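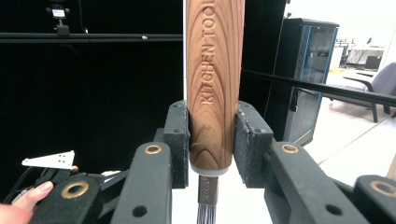 Karnex Dish Brush Set, six months in

I bought the Karnex set in January, right after I threw out my third slimy sponge of the winter and decided I was done with sponges for good. My sister had been telling me to switch for years. She's one of those people who does the dishes while she's cooking and I am very much a person who does them the next morning, which matters for a review like this, because my dishes have had all night to turn into concrete.

The set comes with two brushes, a long one for pots and a short palm brush for plates and bowls, plus a little ceramic dish to stand them in. It's July 2026 now and I've used both pretty much every day, so I figure I've earned an opinion.

Let's start with the long brush, since that's the one I'd buy again tomorrow. The head is angled just enough that you can get into the corner where the side of a saucepan meets the bottom without scraping your knuckles on the rim. I make a lot of oatmeal (my kids would eat it three times a day if I let them) and oatmeal is the real test. A sponge just smears it. This thing gets under the edge and flips it up in sheets, which is gross and also extremely satisfying. Scrambled egg, same deal. Burnt-on rice still needs a soak, and anything labeled as a miracle on burnt rice is lying to you.

On my cast iron it's good but I'm careful. Hot water, brush, wipe, back on the burner for a minute. The bristles are stiff enough to lift the crusty bits and so far my seasoning looks the same as ever. I would not use it on nonstick. The leaflet in the box says it's fine, but I tried it on my old egg pan and didn't love the sound it made, so the egg pan gets a cloth.

The palm brush is where I get grumpy. It's cute! It feels great for the first month! But your hand is right down there in the dishwater the whole time, and soap gets all over the top of it, and then it shoots out of your fingers like a bar of soap in the shower. Mine has been behind the fridge once already. The bristles also splayed out much faster than the ones on the long brush, and by spring it looked like it had slept on one side. I still use it for scrubbing potatoes and carrots, and for that it's terrific.

Now the dish. I wanted to hate it because it's one more thing on the counter, but it does keep the brushes from sitting in a puddle. There's a raised ring in the bottom so the water runs off to the side. You have to empty it, though. I forgot over a long weekend and came home to something that smelled like a pond. I rinse it every couple of days now and run it through the dishwasher whenever there's room.

Care is easy enough. Shake the brush out, stand it up, don't leave it in the sink overnight (I have, it survived, but the handle felt rough afterward). I rubbed a little mineral oil into both handles and they came back nicely. Do not put them in the dishwasher. I know you'll be tempted.

I did try a couple of others for comparison. The Pomeck brush is plastic, costs less, and has a scraper on the back of the head that I miss every time I do a lasagna pan. But it held on to smells in a way the Karnex doesn't, and after curry night that was the end of it. My neighbor Zineb Fahmy swears by the Clivora one with the replaceable heads and lent me hers for a week. Very solid, nice grip, but the head clicks off if you push down hard, and I push down hard. If you're gentler than me, you might prefer it, and the refills are easy to find.

Karnex says the long brush head is good for 100 washes. I'm way past that and it's only now getting soft at the tip, so I'd take that number with a grain of salt – in a good way, for once. I wish they sold the long brush on its own. As far as I can tell it only comes in the set, and when I emailed to ask, I got a friendly reply that didn't answer the question.

Long brush: five stars. Palm brush: three, and most of that is for potatoes. The dish gets four if you remember to empty it and one if you're me on a long weekend. I'll add an update when the long one finally gives out.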